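Hondgate refurbished desktop tower – review

I bought this as a second machine for the spare room, mostly for accounts, old photographs and the odd bit of scanning. It came from Hondgate, who sell ex-office computers with the memory, drives and processor left for the buyer to fit. I paid 230 for the tower and already had most of the parts in a drawer.

The case is heavier than I expected and feels solid. It's a full-width office tower, dark on the outside, and it sits happily on its side while you work. The side panel comes off with one catch and went back on without a fight.

Inside, the layout is sensible. The expansion slots at the back are held by blue tabs, so adding a card doesn't mean hunting for a screwdriver. The drive cage has a blue handle as well. I think all makers should colour the bits you're meant to pull.
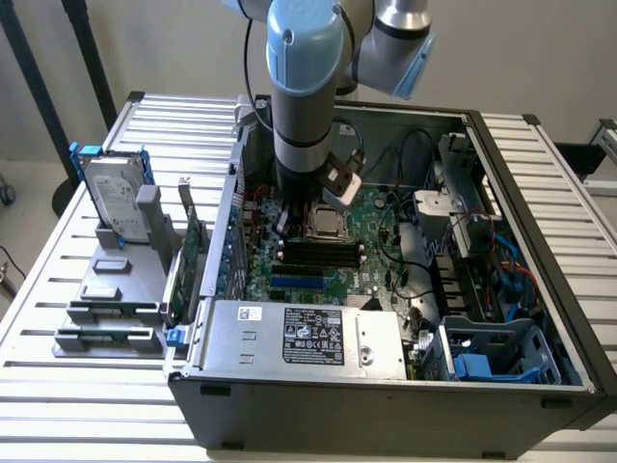 Is it easy to add more memory?
Very easy. The slots are in the open, next to the processor socket, and the sticks click in with a firm push at each end.

The processor took longer. The socket has a metal frame and a lever, and the lever needs more force than feels right the first time. The leaflet in the box covers this in one line and a drawing the size of a stamp. Brallaver's leaflet for a similar model is much clearer and I used that instead.

My main complaint is the cabling. The black leads are bunched up and get in the way of your hands, and I ended up tying mine back with two freezer bag ties. The red and blue drive cables are at least easy to tell apart.

Noise is acceptable – a low hum at idle, more of a whoosh when scanning at 600 dpi. Delivery took longer than promised and the box had a dent in one corner, though the tower was fine.

Four stars. I'd buy another, but I'd order the longer drive cable at the same time.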